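Kundideo – Werkstatt Ausstattung und Dekoration
Handout zu Einheit 4: Tischaufbau mit Attrappen
Stand: 17.07.21

Ausgangspunkt ist die Aufgabe aus Einheit 3. Für den Verkaufstisch Multitz wird ein Korb mit Spielobst gefüllt, ein Teil der Ware liegt lose davor. Grundlage ist das Skript Onuoha, Abschnitt Oberflächen.

Korb
Ein Gitterkorb lässt die Farben nach außen durch. Helle und dunkle Stücke abwechselnd legen, kleine Teile nach unten. Der Korb wird höchstens bis zum Rand gefüllt. Übungsmaß für den Abstand zur Tischkante: 40 cm.

Lose Stücke
Trauben und Banane kommen nicht in den Korb. Beide haben eine unregelmäßige Form und verdecken dort die runden Früchte. Positionen vor dem Aufbau mit Klebeband auf der Platte markieren, Reste erst nach der Abnahme entfernen.

Glanz
Glänzende Kugelformen zeigen jede Lichtquelle als weißen Fleck. Bei schwarzen Flächen fällt das stärker auf als bei hellen. Die Deckenbeleuchtung spiegelt sich auch auf einer glatten Tischplatte. Standort deshalb vor dem Aufbau prüfen.

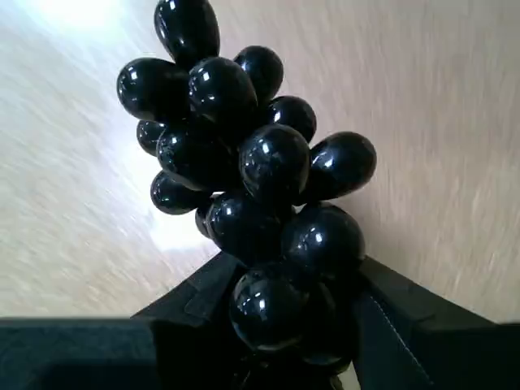
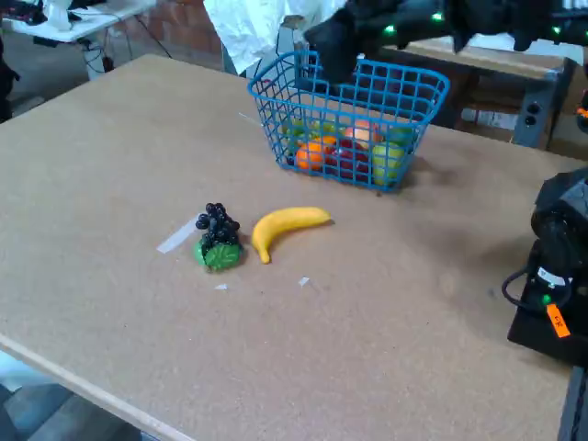
Korb, Trauben und Banane auf der hellen Platte

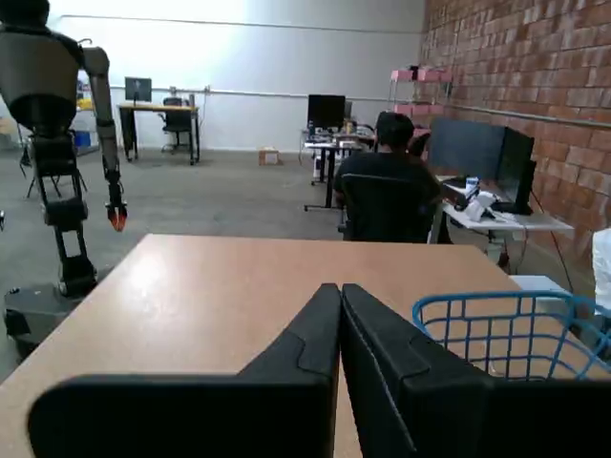
Reihenfolge beim Abbau: zuerst die losen Stücke, dann der Inhalt des Korbs, zuletzt das Klebeband. Der Bestand umfasst nach der letzten Inventur 282 Teile. Für die Übung werden davon nur 13 ausgegeben. Fehlende Teile bitte in die Liste Hidano eintragen.

Zur nächsten Einheit mitbringen: Maßband, Bleistift, eigene Aufbauskizze im Format A4. Die schriftliche Ausarbeitung (nahezu 100 Zeilen) ist im November fällig.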